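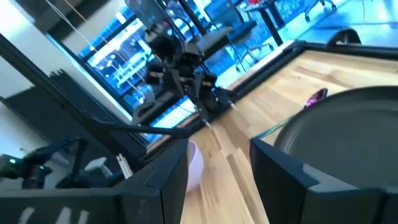

white bowl, pale wood table

Selamawit Wubshet
1/ Going to be a grump about meal kits for a few posts. Mute me if you love yours.

2/ Plornus has been chasing me since November with the same pitch: you'll waste less food. Their email says customers throw out 40 percent less. Less than who? Less than when? I clicked every link in that email and ended up on a page selling me a pan.

3/ So I asked support. Got a nice reply saying the number comes from "member feedback." Meaning they asked people who pay for it whether it's working. I'd say yes too, I'd want to feel good about the charge on my card.

4/ And what counts as waste? If I toss half a cabbage, sure. If the company tosses a crate of cabbages because they're too big for the little bags, does that show up anywhere? I asked that one twice. Still waiting.

5/ Price. One month of dinners for two came to $145 after the intro discount, and the intro discount ends. I priced the same recipes at the Wolde Street market and came out $58 ahead, with rice left over.

6/ Yes, I know, my time is worth something. But I still chopped everything! The onion arrives as an onion. The part I was spared is walking past the onions in a store.

7/ Someone sent me the Imberg review as proof I'm wrong. Scroll to the bottom of it. Every button is a sign-up link. Maybe the reviewer really did love the lentils, but I'm not taking budget advice from a page that gets paid when I subscribe.

8/ Pronis is the one people tell me is different. Could be. Their site says 1304 five-star ratings and I could not find a single three-star one. Have you ever met a dinner that pleased that many people? My own family can't agree on soup.

9/ To be fair, my sister learned to cook from these boxes and now she makes a very good stew without one. If you get a free week and you hate planning, fine, take the free week. Put the cancel date in your phone before you type in your card number.

10/ A couple of you asked what I do instead. Beans on the weekend, eggs when I'm tired, whatever greens are cheap. I write what's in the fridge on an envelope and stick it on the door. Tonight is leftover lentils.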